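Fitting a Washer to an Upright Peg: Bench Exercise for New Starters
Prostell Training Centre, Practical Skills Handbook, Sheet 58
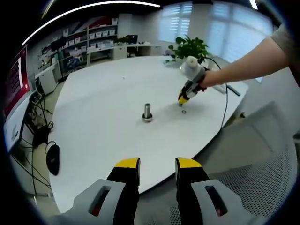 Figure 1. Peg on its base, with the washer lying flat on the table to its right.

Purpose of the exercise

Trainees are required to place a flat washer over a vertical metal peg and to lower it until it rests on the base. The exercise precedes all other assembly work in the Grakton module. It is assessed for control and neatness. Speed is not recorded at this level.

Items required

One metal peg on a round base
One washer with a hole slightly wider than the peg
A clear table with a smooth, level top
A soft dry cloth
Record card 3559

Spare washers are kept in the stores cupboard and must be signed for. Washers of different sizes must not be mixed in the same tray.

Preparing the table

1. Wipe the table top from the far side towards the near side. Grit under the base will cause the peg to lean.
2. Stand the peg near the middle of the table. Press lightly on opposite sides of the base and check for rocking.
3. Pass a finger around the inside of the washer. A washer with a raised burr is to be handed to the supervisor and not filed at the table.
4. Lay the washer flat to the right of the peg, within easy reach. Left-handed trainees may reverse this arrangement and should note the change on the card.

Carrying out the task

1. Take hold of the washer by its outer edge. Where it lies too close to the surface to be gripped, steady one side and raise the other.
2. Lift the washer clear of the top of the peg before moving it across. Dragging it along the table marks the surface and is counted as a fault.
3. Bring the washer over the peg and hold it level. View it from the side first, then from above.
4. Lower it slowly until the top of the peg enters the hole.
5. Continue downwards with even pressure. If the washer tilts and binds, raise it a little, level it and begin the descent again. It must not be forced.
6. Release the washer only when it is resting on the base.
7. Remove the washer by the same route and return it to its starting place.

Common faults

Peg knocked over: the washer was moved across before it had been raised high enough.

Washer jammed part of the way down: one side was lowered ahead of the other.

Washer dropped from above the peg: the grip was released early. The attempt is void, even where the washer lands correctly.

Base shifts during lowering: the washer was pushed sideways against the peg. Return the base to its place before the next attempt.

Recording and clearing away

Each attempt is entered on the card as complete, void or repeated, with the trainee's initials. Cards are passed to Philomena Daly at the end of the session. Queries concerning an assessment should be addressed to Aatos Keskinen in writing.

The peg is to be wiped and stored upright. Trainees proceeding to the two-washer exercise should collect Sheet 59 before leaving the room.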